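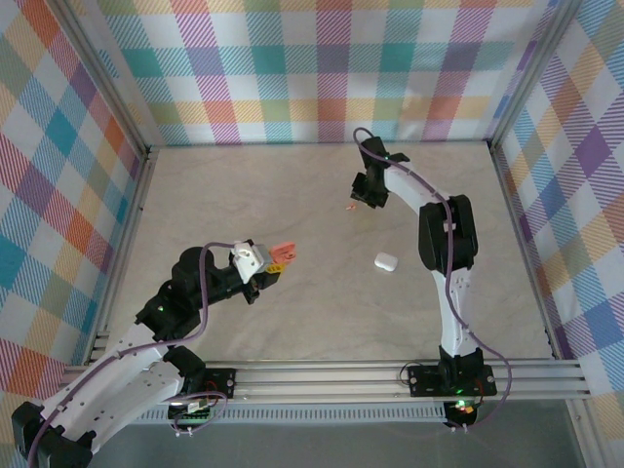 Fig. 1. Plaid fabric in several colours, hung behind and beside a work table.

Songwriting and the Music Press - Session 3 handout
Liya Lemma

Topic: the verse that does the work

Bring back last session's sheet, we're still using the chord chart on it. If you lost it, copy a neighbour's.

1. Recap

Last time - chorus first, then work backwards. Some of you hated that. Fine. Today we go the other way and start at line one of verse one with no idea where the chorus is.

Terms you should have by now: verse, pre-chorus, refrain, bridge, turnaround. Refrain is a line (or two) that comes back inside the verse. Chorus is its own section. People mix these up in essays every year and it costs marks.

2. What a first line has to do

Put us somewhere. Or put someone in front of us. Doing both is a bonus.

Weak: "I've been thinking about the way things are"
Better: "Your brother's ute was still out front at three"

Second one has a time, a person, a vehicle, and a question hanging off it (why still?). Same number of beats, near enough. Say both aloud and tap.

Don't rhyme for the sake of it in the first couplet. If line 2 is only there to rhyme with line 1, listeners hear it.

3. Listening - "Gelville" by Prollell

Played in class, twice. Notes from the board:

- first verse is 9 lines, odd number, last line stands alone with no rhyme partner
- town name isn't sung until verse 2, by then we've already pictured it
- guitar stays on the one chord till "the river took the fence". First change in the song. Everyone in the room noticed even if they couldnt say why
- no drums until the second chorus
- narrator never says how she feels about leaving. Lists what she packed

Discussion: is it sad? About half said yes. Those who said no mostly pointed at the tempo. Worth thinking about for your own - a quick tempo can carry a very heavy lyric, and slow songs with slow sad words can go to mush.

Compare with "Shiferaw", the closing track off the same record. Same key, capo up 2. Much more crowded verse, hardly room to breathe. I think it's the weaker song but argue with me in your journal.

4. Scansion, quickly

Mark stressed syllables with a slash. Count stresses, ignore the rest. If verse 1 line 1 has four stresses then verse 2 line 1 should have four, or you need a good reason.

YOUR BROther's UTE was still out FRONT at THREE - I get four or five depending on how you lean on "your". Singer decides. Write it so either one works.

Names are a pain. Check where the stress falls before you build a rhyme on it.

5. Interviews as a source

For the essay you can use artist interviews but read them properly. Artists on tour answer the same question more than 100 times and the answer gets polished. Look for:

- what they say about the same song years apart
- whether the interviewer asks about the words or just the "journey"
- trimmed quotes, where the trim hides what was being asked

The Hiltedia interview with Prollell is in the reader (photocopy, pages a bit faint, sorry). Read it before the essay workshop. She claims "Gelville" was written in one afternoon, then further down mentions the third draft. Both might be true. Dont quote one without the other.

6. To do for next session

Write one verse. Eight to twelve lines. No chorus. Must have a place in it and must not use the words heart, road, rain or home.

Record it on your phone, voice and one instrument, or voice alone. Rough is fine, I don't want production. Upload by 5 pm the evening before class so I can make the playlist.

Journal - half a page on a first line you wish you'd written and why.

Essay plans due end of February. One page, title, 3 songs, at least one interview. Extensions through the office, not me.

Room for the workshop is the small one upstairs, the piano in there is out of tune so bring a guitar if you've got one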